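**Informe de avance a la Fundación Ocampo – puesto de captura Trillo, pareja de pinzas de mano**
Lunes, 16 de noviembre de 2020

Estimada Frauke Teuber:

Nos pedía usted en julio que el próximo informe hablara menos de ambiciones y más de tornillos. Vamos con los tornillos.

El puesto lleva 12 sesiones seguidas sin parada grave. Las paradas leves las apunta Maribeth Rivera en un cuaderno cuya lectura no recomiendo antes de comer. El grueso se debe a dos causas: marcadores que se despegan de una esquina y cables que encuentran siempre el zapato de alguien.

Los cubos de marcadores van ahora atornillados a la base de cada pinza. Antes iban con adhesivo, decisión mía que Maribeth tiene la elegancia de mencionar solo una vez por semana. Tras cada cambio repetimos la calibración con objetos finos, que son los que delatan una mordaza mal alineada: si cierra torcida, la pieza gira y hay que volver a empezar.

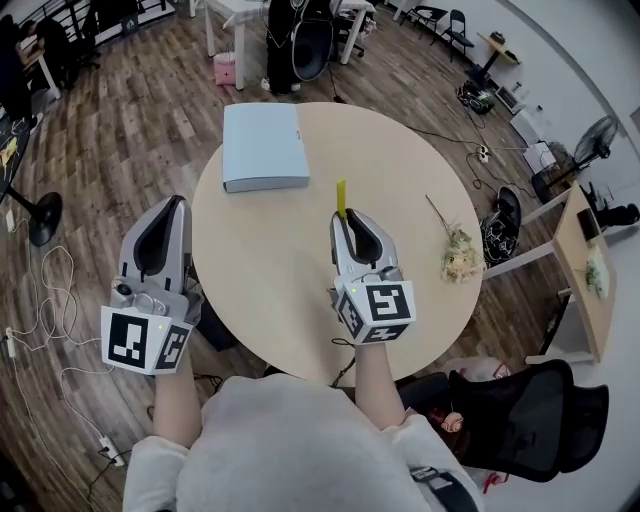
Las dos pinzas sobre la mesa redonda, la derecha con una tira amarilla entre las mordazas.

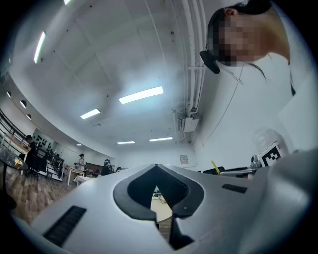 La calibración completa ocupa 15 minutos por pareja. El manual de Sosari promete menos, pero supone un operario con tres manos. Hemos redactado una hoja propia, más corta y bastante más pesimista, que empieza por limpiar las lentes y termina por comprobar que alguien haya guardado los datos – paso añadido tras un incidente del que preferiría hablar por teléfono.

En cuanto al gasto, de los 2967 euros asignados a mantenimiento quedan 300. Lo demás se fue en mordazas de repuesto, cableado y un envío urgente de Pondex que llegó con toda la calma del mundo.

Pendiente para el próximo periodo:

- Sujetar los cables con canaleta de suelo.
- Cambiar la mordaza de la pinza izquierda, que ya tiene holgura.
- Conseguir que Pondex conteste al correo.

Para los dos primeros puntos basta con el saldo actual. El tercero no tiene partida presupuestaria, aunque se aceptan sugerencias.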